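Home | Talks | Workshops | Writing | Contact

Speaker notes: Pilling, and other things your jumper is trying to tell you
Marlina Raju
November

0. Before starting
Check the clicker. Check it again. Last time at Hendon I advanced 13 slides in one go and had to open with the thank-yous.

1. Hello
Who I am: I ran the mending table at Hendon library for long enough to be asked to stop bringing my own kettle. Not a textile scientist. I read their papers and get most of the way through.
Ask for hands: who is wearing something with pills on it? Wait. The rest are lying, or in linen.

2. What a pill is
Loose fibre ends work their way to the surface, get rubbed, tangle with their neighbours and form a ball. The ball hangs on by a few anchor fibres. On a weak yarn those snap and the ball drops off, so some cheap wool looks better in its second winter than its first.
Strong synthetics hold on. Polyester has excellent grip and no sense of when to leave a party.
Blends are the worst of both. The soft fibre makes the fluff and the tough one bolts it in place. (Pause here. People look down at their labels.)

3. The Vonska cardigan
Pass it around. Bought it for a job interview, wore it under a shoulder bag for one season. One side is immaculate. The bag side looks like a sheep that has been through a hedge.
Point to make: pilling is a map of friction. Underarms, cuffs, hip where the bag sits, the stretch of belly that leans on the desk. You can work out someone's commute from a cardigan.
Get it back before moving on. I mean this.

4. How it's tested
Short version only. A swatch is rubbed or tumbled for a set time, then a person compares it with reference photos and gives it a grade. Five is unchanged, one is a disgrace.
Yes, a person. In a booth, under controlled light, having opinions. I have applied for worse jobs.
Don't get into the rubbing machines unless someone asks. Someone will ask.

5. Washing
Inside out. Full stop. If they leave with one thing it should be this.
Cooler water, shorter cycle, fewer jeans in with it. Zips done up.
Liquid detergent over powder, if there's a choice in the cupboard.
Fabric softener: mention it and brace. There is always one person whose mother swore by it, and I've stopped arguing with mothers.
The dryer lint filter: hold up the jar. It's 40 loads' worth from my own laundry, and every bit of it used to be clothing.

6. Fleece in particular
Fleece is fuzzy on purpose. Somebody took a perfectly good knit, brushed the surface until the fibres stood up, and sold it to people who go camping. So asking it not to pill is asking a lot.
Brushing back with a soft brush helps a bit. Shaving it hard takes off the loft you paid for.
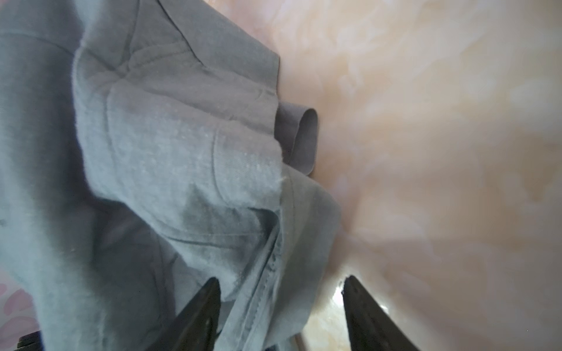 7. Tools, ranked with prejudice
Battery shaver: the Rashidi has done me 23 jumpers on the original blade. Lay the garment flat, keep it moving, stay away from seams. I have a hole to show anyone who thinks seams are optional.
Fabric comb: slow, good on wool, oddly calming on a Sunday.
Pumice-style block: fine on heavy knits, murder on anything thin.
Disposable razor: works right up until it doesn't. See hole.
Sticky tape: for lint. Pills don't care about tape.

8. Shopping
Rub the fabric against itself in the shop for ten seconds. If it fluffs now, it will fluff later. Staff will stare.
Tighter knit, longer fibre, firmer twist. Softness on the rack is often loose fibre showing off. The Gotier throw on my couch felt like a cloud in the store and now feels like the underside of a couch.

9. Questions
Likely ones: cashmere (yes, it pills, and at that price it should apologise), moths (different talk), can I fix this one I've brought (after, at the side table, one each).
If time is short, drop section 4.
Pick up cardigan. Count the combs back in.

600 views | 13 comments | Share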